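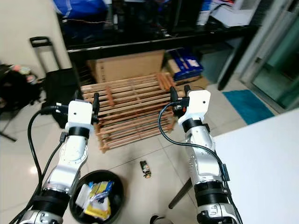

Figure 4. Heststead site, March round.

4. Room-Level Collection and the Contents of Small Bins

4.1 Scope of this section

The previous section dealt with building totals, as weighed at the loading dock. This section turns to the small bins inside rooms, where most sorting decisions are made and where the weighing records say the least. A dock weight shows how much general waste left a building in a given week. It does not show whether a bottle found in that waste was thrown away at a desk, in a kitchen, or in a hallway, and it says nothing about what the person holding the bottle had within reach at the time.

The analysis covers 18 buildings in two districts, Heststead and Hutness. All of them are mixed-use properties with offices, meeting rooms, and small kitchens on the same floors. Residential units in the same properties were left out, as their waste is carried down by tenants and follows a different route. Data collection ran for 16 weeks. During that time the room cleaning in both districts was done under a single contract held by Prudesano, so the daily routine of emptying, relining, and replacing bins was the same across sites except where the study changed it.

4.2 Two collection schedules

Before the study, every room bin in both districts was emptied each evening whether or not it was full. This is the usual arrangement in leased buildings, and the contract price is built on it. In the second half of the study period, the Hutness buildings moved to an as-needed schedule. Staff emptied a bin when its contents reached a marked line on the liner, or at once if it held food. The Heststead buildings stayed on nightly emptying throughout and serve as the comparison group.

The liners were supplied by Jurčo in one size and one color for both districts. The marked line was printed on all of them, including those used in Heststead, so that the appearance of the bin would not differ between groups. Cleaning staff in Heststead were told to disregard the line. Site supervisors confirmed during the closing interviews that this had been followed, although in two buildings the liners ran out early and plain ones were used until the next delivery. Records from those weeks were kept in the set and flagged.

4.3 Content records

A content record is a written note of what a room bin held at the moment of collection. It was made on a one-page form by a trained recorder walking the evening route with the cleaner. The form has a box for each material group: paper and card, tissue and hand towels, rigid plastic containers, film and wrappers, food, and other. The recorder marked which groups were present and scored the overall level of the bin from 0 to 100, where 100 is level with the rim. Bins were not tipped out or sorted by hand. An earlier trial of hand sorting slowed the evening route so much that rooms at the far end were still being cleaned after the building had closed.

The set contains 803 content records after removal of blank and duplicate forms. A small number of forms gave a level but no material boxes. These were used for the level analysis only.

Recorders noted early on that the tissue box and the paper box were hard to separate by eye. A folded napkin and a crumpled sheet of light paper look much alike when both lie under other waste. The two groups are therefore reported together in the results. The distinction matters for recycling, and the loss is real, but the combined group was scored far more consistently when two recorders walked the same route.
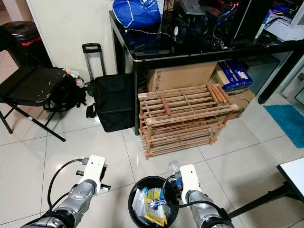

What makes a recyclable item end up in a general waste bin?
Distance to the nearest recycling bin was the strongest factor in the records, and the time of day at which the room was used came second.

The effect of distance was plain in both districts. Rooms with a recycling bin inside the door had few rigid containers in the general bin. Rooms whose nearest recycling bin was in the same hallway had more, and rooms whose nearest recycling bin was in a kitchen on another corridor had the most. The order held under both collection schedules, and it held when meeting rooms were looked at apart from offices.

Time of day was harder to study, as the records were made at collection and not at disposal. The room booking logs were used in its place. Meeting rooms with a booking that ran past the lunch hour held more film and wrappers, more food, and more rigid containers than rooms booked only in the morning. Interview comments point the same way. Office users said that they sorted with care when they got up for coffee and walked past the recycling point anyway, and with less care when they were leaving a meeting that had run late.

4.4 Effect of the schedule change

Bin levels at collection rose in Hutness after the change, as would be expected when bins are left in place for longer. The more useful finding is in the contents. Film and wrappers stayed at much the same share of records as before. The share of records with rigid containers fell. One reading is that a bottle takes up a large part of a small bin, and a person who knows that the bin will not be emptied that evening is less willing to fill it with one item. Several interview comments support this reading, though the question was not put directly and the comments came mainly from people with single offices.

In shared offices the pattern was weaker. Users there described the bin as belonging to the room and did not feel that its level was theirs to manage. Some reported that they had not noticed the change of schedule at all until the notice was pointed out to them.

Liner use dropped in every Hutness building. Under nightly emptying, a liner is replaced even when it holds a single sheet of paper, and liners themselves then make up a visible part of the general waste at the dock. Prudesano's site supervisors had raised this point before the study began and regarded it as the main benefit of the change. The supervisors also reported that the evening route became less predictable. On some evenings a floor was finished early, and on others a number of bins reached the line together and the cart had to go down twice.

Complaints were logged by each building's front desk. Odor complaints did not rise in Hutness. Complaints that a bin had been missed did rise in the first weeks and then fell back. Most came from rooms where the notice had been posted inside a cupboard door or had been taken down. Where the notice was fixed to the wall above the bin, there were few such complaints in any week.

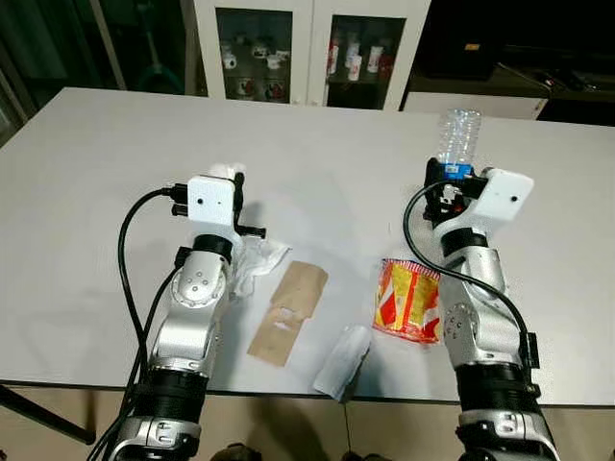

A related matter is the handling of tables and other surfaces in meeting rooms. Under the contract, items left on a table are not waste unless they are plainly so, and cleaners are told to leave papers and closed containers where they are. Used tissues, empty wrappers, and cups may be removed. In practice the line is a matter of judgment, and cleaners in both districts said that they preferred to leave an item in doubt until the next evening. Such items do not enter the content records until they reach a bin, so the records understate the waste produced in rooms with heavy meeting use.

The understatement is likely to be larger for rigid containers than for tissue or film, for the simple reason that a closed bottle may still be wanted by someone. No correction was made for this. A correction would require a separate count of surfaces, which the building managers did not agree to during working hours.

4.5 Limits

Three limits should be kept in mind when the results are read beside those of the dock weights. First, the level score depends on the eye of the recorder. Agreement between recorders was good for bins that were nearly empty or nearly full and poorer in the middle of the scale. Second, the two districts differ in ways that the study did not control. The Hutness buildings have wider hallways and more recycling points on each floor, and their tenants have been in place longer. Third, the presence of a recorder on the evening route may have affected the work itself. Cleaners said that they grew used to it, but supervisors in two Heststead buildings noticed that routes took longer on recording evenings than on others.

The schedule change was also introduced together with a notice explaining it, and the records cannot separate the effect of one from the effect of the other. A building in which the schedule is changed without notice would be needed for that purpose, and the tenants' agreements in both districts rule it out. Section 5 returns to the wording of the notice and to the placement of hallway recycling points, using the floor plans supplied by the building managers.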